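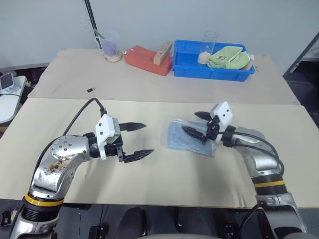
Rin Yoshida
Writes this blog, does the washing, owns too many towels

July 18, 2023

I have been thinking about towels again. My sister says this is what happens to people who work from home, and she may have a point, but she also keeps hers in a heap on top of the boiler, so I don't take advice from that quarter.

It began in February, when the airing cupboard door stopped closing. I took everything out and piled it on the bed, and 66 items later I was sitting on the landing holding a beach towel from a holiday in Moura that I'd have sworn we left in Moura. There were hand towels with no matching bath towels. There was a flannel so stiff it could have been used to scrape the car.

Phong Vương, who lives downstairs and used to run the linen room at a hotel in Hurnau, came up to borrow the stepladder and stayed for two hours. He got rid of six of them before his tea had cooled. Then he asked how I folded the rest, and I showed him, and he went quiet in the way my piano teacher used to.

My method, for the record, was to fold in half, then in half again, then push. Phong's starts earlier. You lay the towel down on a big flat surface, long side facing you, and you don't fold anything until it is lying straight. I do mine on the table now instead of against my chest. The bed is hopeless for this - it gives, and the duvet joins in.

Light blue is the worst colour for it, by the way. Every crease shows. I still have four light blue ones, bought in the Nastomley closing-down sale, and I'm fond of them in spite of their habit of moulting on black trousers.
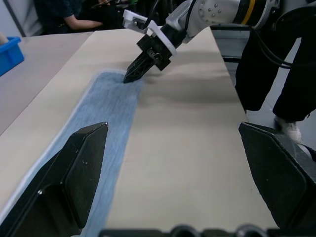

Long side first, and keep hold of the far end.

The far end is where I go wrong. I get the near edge beautifully straight, feel pleased with myself, and then find the other end has wandered off towards the wall. Phong's answer is to pin the far end down before you touch the near one. If your arms are short, like mine, walk round the table. I had never considered walking round the table. I am forty-three.

He also has views on borders. A towel with a paler strip down one edge should be folded so the strip ends up at the front of the shelf, and all the strips should face the same way. I said that seemed like a lot of trouble for a cupboard with a door on it. He said he had once refolded 400 bath sheets over exactly that, and I put the kettle back on.

Before any of this there's the stretch. Take two corners, lift, pull until the top edge goes taut, and have a look at what you've got. Plenty of towels that pass for rectangles on the line turn out to be nothing of the kind. Two of my Drimunow ones are a good bit longer down one side, and no amount of folding will talk them out of it.
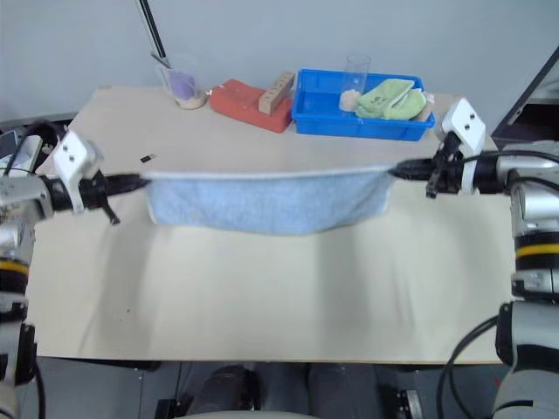 Corners up, top edge tight, sag in the middle.

Don't worry about the sag. I did, and pulled harder, and now own a towel with one very long corner. You only want the top edge straight; the rest can hang as it likes until it's back on the table.

And clear a decent space first. I shoved my usual clutter to the back, sponge and all, and still managed to fold a teaspoon into a bath sheet. It was in there until Sunday.

The cupboard door closes now, if you lean on it. Next I'm supposed to be doing the fitted sheets, which Phong says he'll only discuss after dinner.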